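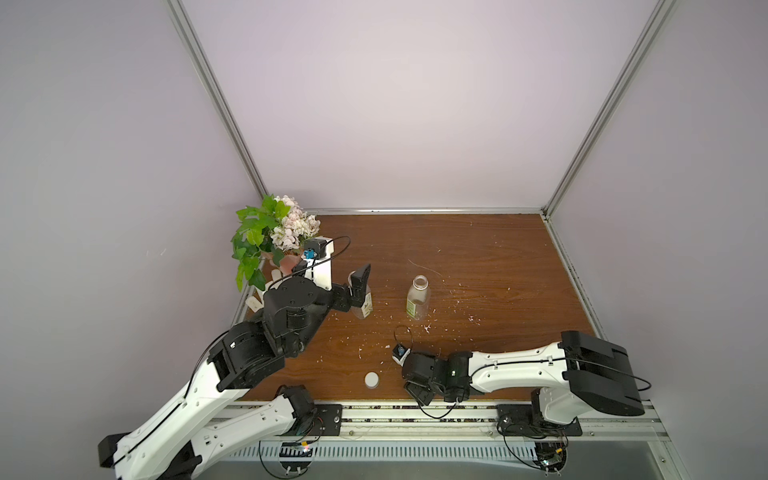 Review: Binell two-arm teaching kit, after 200 recorded tasks

I bought the Binell kit in November for our small workshop in Fladutham, and I wanted to wait with my review until I had used it for real work. The order was handled by Tumbridge and came in 2 boxes, one of them very heavy.

The kit has a pair of hand controllers. You hold one in each hand, and the arms on the table follow you. Everything is recorded, and later the training software learns from it. My tasks are all with used drink bottles: pick one up, turn it, put it back on the table, pass it to the other side.

Following is very good. When I move slowly, I do not feel any delay. When I move fast, the arms come a little behind, and then it is easy to push a bottle over. I needed around 4 evenings before my hands stopped fighting with it.

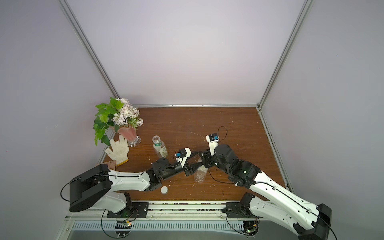 Both grippers over the cup, with a glove and a bottle lying to the left.

Working with both hands in the middle of the table is the difficult part. The kit does not warn you when the grippers come close to each other, so you must watch it yourself. I would pay extra for a small vibration in the handle.

The wrist view is what I like most. From the chair I cannot judge the distance to a bottle that is lying down, but on the wrist screen I see the fingers on each side of the neck and I know when to close. Clear plastic is still hard for the eyes after one hour.
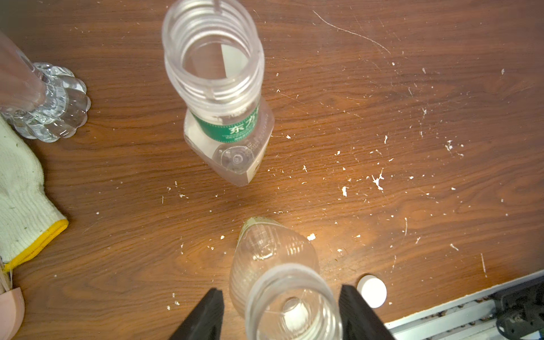 Lempi Jääskeläinen wrote to me that she turns the wrist screen off for beginners, so they learn the arm first and the picture second. I tried this with my nephew and he did learn faster, but his recordings were not so clean in the beginning.

The handles are from Leinonen and they are comfortable, only the trigger is stiff. Saving a recording takes too many clicks - three windows for one short task. If you make a mistake at the end, you can cut it away, and this function works well.
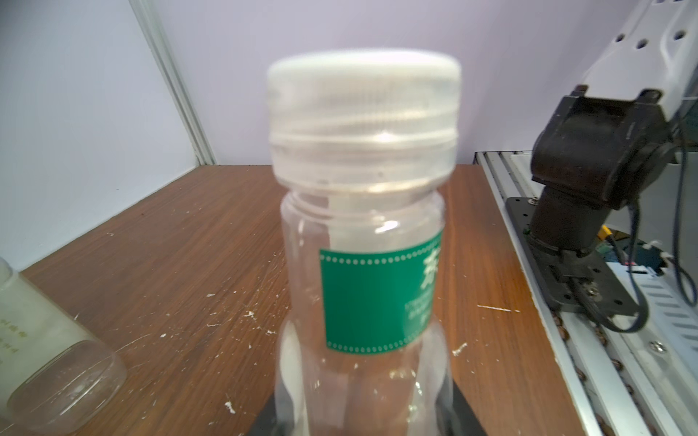 Price and support

I paid 2901 with delivery. Support answered all my mails within two days, and the new trigger spring they promised arrived on 31st May.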